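3.2 Sorting and folding on the bed

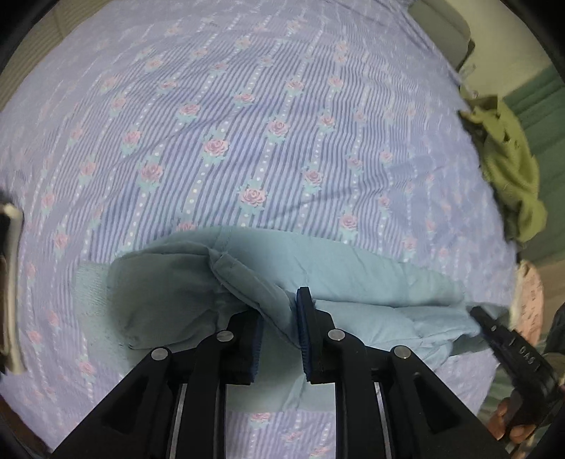 Figure 4. A light blue cloth on a striped, rose-printed sheet.

Few of the homes in our study had a table kept for laundry. Clothes and linen were carried to the nearest large flat surface, and in most homes that was a bed. Participants told us they liked the height and the width, and that a made bed felt clean enough to put clean things on. The drawback they named most often was softness: a mattress gives under the hand, so an edge pressed flat in one place lifts in another. Patterned bedding had a use here. On a sheet like the one in Figure 4, with its narrow stripes in periwinkle and pale lilac, several people laid the side of a towel or cloth along a stripe and folded to it, much as one would use a ruled line. This worked less well where the sheet itself had wrinkled and the stripes bent.

Small padded or quilted pieces took longer than their size would suggest. Thin cotton holds a crease once it has been pressed with the palm, but a padded piece springs back and has to be folded again or weighed down with the next item. Pieces with more than one texture, such as the cloth in the figure, whose left side is fuzzier and more like terry, tended to be folded with the thicker part inside. Waraporn Nakpan's diary study in Gunddale reports the same habit among older householders — she calls it "hiding the bulk" — and we have kept her term in the coding scheme.

In all, 2,765 folding episodes were coded by 2 members of the team, using the item list drawn up for the Skorketti survey. An episode began when an item was first spread or shaken out and ended when it was placed on a pile. Items that were bunched up and put aside were coded separately as "left", even if they were folded later in the same session. We had not planned for this code. It was added in May, after the first round of coding showed that small cloths were often passed over until the larger linen was done.

Contact: Household Textiles Group, Gunddale | © The authors | Back to top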